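Bottle sort moves indoors at Guverham hall

I popped into the hall at Guverham on Friday morning expecting to stay five minutes and came out well over an hour later with sticky hands and a new opinion on bottle caps. The plastics sort has moved indoors for the summer! If you've been dropping your bottles at the old spot by the car park, please stop, the crates there have gone and people have started leaving bags against the fence, which the foxes think is marvellous.

The new arrangement is in the side room (the one that used to have the piano in it). You come in through the double doors, tip your bottles out, and they get sorted into what can go off for recycling and what has to go in the ordinary rubbish. I'd always thought a bottle was a bottle. Not so — the ones with a bit of oil left in the bottom are a pain, and so is anything with a pump top, because of the little metal spring inside. I must have put hundreds of those in the wrong bin over the years.

The hall is asking for 80 households to sign up before the end of June. That's the number Clernmont managed when they did theirs last year, and I think there's a tiny bit of rivalry going on, though everyone I spoke to was far too polite to say so. When I left there was still plenty of room on the sheet by the kitchen hatch, so do put your name down if you're passing. It doesn't tie you to anything except a reminder through the door.

Opening times are 5 to 6 in the evening on weekdays, plus the Friday morning session, which is the one I went to and which comes with tea. Parking is a bit of a squeeze on Fridays with the toddler group next door, so walk if you can manage it with the bags. I couldn't, and had to leave the car outside the bakery and make two trips.

A few things I picked up while I was there. Rinse the bottles at home, a quick swish is fine. Leave the caps on if they screw on properly, and bring loose ones in an old envelope or a jar. Don't squash anything flat, it makes it harder to tell what's what. Carrier bags and film can't go in with the bottles at all, so take your bag home again once you've emptied it! I saw two people forget and have to come back for theirs. Glass still goes to the bottle bank on the Clernmont road, same as ever.

The walls are lovely now too, by the way. They've gone for deep blue and cream with big leafy drawings and spots of orange, and it cheers the whole job up no end. I'd happily have it in my spare room, although I don't suppose I'd get it past the rest of the family.

There was some talk of taking cartons and yoghurt pots as well, possibly from the autumn, but nothing has been settled and I was asked to say please don't bring any yet. Same goes for plant pots, and I know lots of us have a tower of those behind the shed. I'll pass on the news as soon as I hear anything.

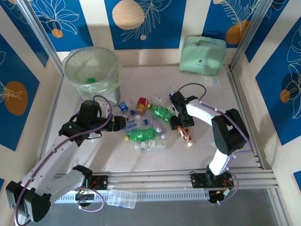
Next sort is the coming Friday from half past nine, and I'll be there with the three bags of squash bottles that have been living under my stairs since the street party. The kettle goes on at ten, and biscuits are always welcome — chocolate ones especially.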